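Sorting table moves to the Pirno hall

From Thursday the recycling table will stand in the Pirno hall instead of the back corridor, where it was always in the way of the lift. Kilian Auer has set it up with fabric bins labelled Bottle, Plastic and Can. Glass bottles go in the one marked Bottle.

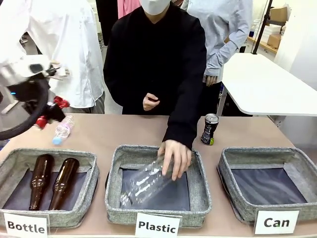 Please empty everything before you bring it down. Lids can stay on plastic bottles, but corks and metal caps from glass ones should come off. Anything over 20 litres, such as paint tubs or large canisters, still has to go to the yard at Hokesik.

The bins are shallow and fill up quickly after lunch. If one is full, tip it into the matching sack in the Prillska store cupboard and put it back with the label facing out. The sacks are collected at 2 in the afternoon, and we were charged for mixed loads twice in August. Food trays and paper cups are not part of this and belong in the kitchen bin as before.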